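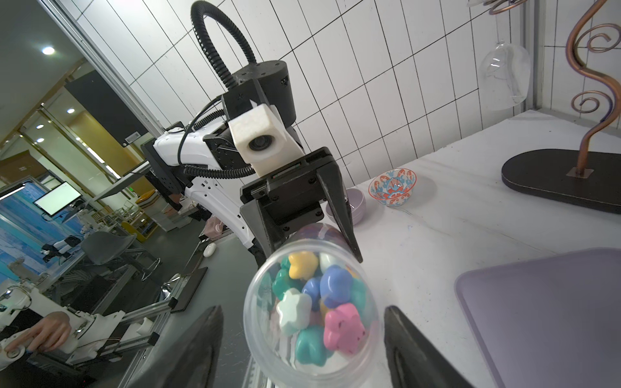
Watch Party Tips for People Who Own One Good Bowl

Our crowd has been meeting for fantasy shows since May, most recently for Rirkness, which has 56 named characters and kills them in no particular order. The plotting is out of my hands. The kitchen I can help with.

Popcorn first. Make it before the recap, in a big lidded pot, and salt it while it's still hot. Salt added during the opening credits slides straight to the bottom, where Lộc La will find it with a wet finger around episode three. 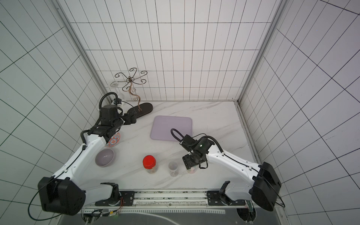
Anything in the oven should be done at 400 degrees and out in 18 minutes. If it takes longer, you will miss a beheading. Turn the oven down to 200 afterward and leave the second tray in there -- it will hold through one council meeting and most of a siege.
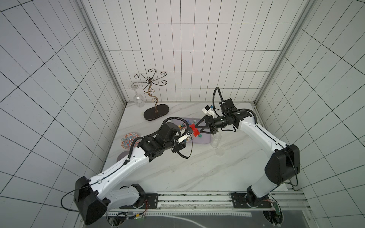

Keep the work surface pale and you'll spot the crumbs.

Nhàn Hứa wanted a themed drink for the Deltari wedding episode. Fine, but mix it in a pitcher ahead of time and leave out anything fizzy until you pour. Red drinks go on a tray. The rug has already seen one royal wedding.

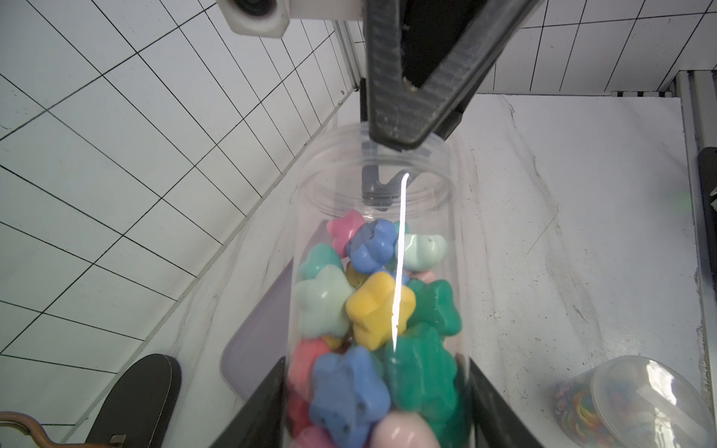 Spoilers need a house rule, and ours is a fine. Whoever has read the books and lets out a meaningful "hmm" puts a candy in the jar. Use a clear one, like the jar of colorful stars here, so the guilty can see how they're doing. Ours was full before the dragon hatched.

For cheese dip on the couch, scrub with cold water and a drop of dish soap, working from the outside in. Do it during the closing credits. By the time two people have finished arguing over whether the old king is dead, it will have set like mortar.

Wash the good bowl tonight.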